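Street closed for a TV shoot, do I have to move my car and can I get paid for it?

Posted by Unai Pastor
27 November 2025

A production company called Skullell is filming a period series on Gillies Street in January. They put a letter through every door last night. It says the block between the bakery and the old bank will be closed to traffic from 6 a.m. to 10 p.m. for three days, and that all parked cars have to be gone the night before because the story is set in the fifties. I have a resident permit and no driveway. The letter gives a phone number for a location manager but no address, and it says nothing about where we are supposed to park or whether there is any money for residents.

I also work from home and take calls most of the day. My neighbor at number 73 says she was paid when a movie used the street a few years ago, but she can't remember how much or who she asked. They want to cover my porch light and take down my mailbox too. Can they do that without my signature?

Teodoro Villanueva

I rented out my front yard to a shoot two years ago and have been through three street closures, so this is from experience and I'm not a lawyer.

The street and your house are separate matters. The city can close a public street and ban parking if the company has a permit. If your car is still there they will usually tow it to a nearby block, and you shouldn't be charged, but get that in writing. Call the city clerk and ask for a copy of the film permit. Ours had a page listing the parking plan, and it turned out the company had already reserved 20 spaces in a church lot that the letter left out.

Your porch light and mailbox are on your property. They need your permission, and you can ask for a fee. Don't agree to it at the door. Ask for a location agreement that says what they will change, which dates, how it gets put back, and what they pay. I got 381 dollars for a covered light, a removed house number and keeping my front blinds closed. A man across the street got 810 because they ran cables over his lawn and used his driveway. There is no set rate as far as I know.

Take photos of everything they plan to touch before they arrive. My gate came back with a scratch and the photos settled it in one email. Also ask for their insurance certificate with your name on it. They are used to being asked.

For the calls, tell the location manager your hours now. They mostly need quiet while the camera is rolling, and the generators are what you will hear the rest of the time – ask where those are going to be parked.

Hadia

They paid nobody on my street, we got a coffee cart. Move the car early, the signs go up the day before and the side streets fill by supper.

Lastum

Agree with most of what Teodoro said. One thing to add is the mail. If the box comes down, ask them to put up a temporary one or to let your carrier know, and put that in the agreement along with the rest. 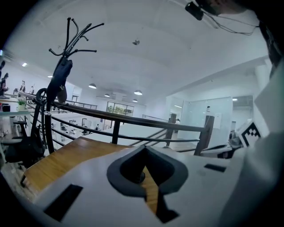 Check the end date as well. Ours said three days, then there was a rain day written into the permit that wasn't in the letter, and a fourth day of no parking came with it.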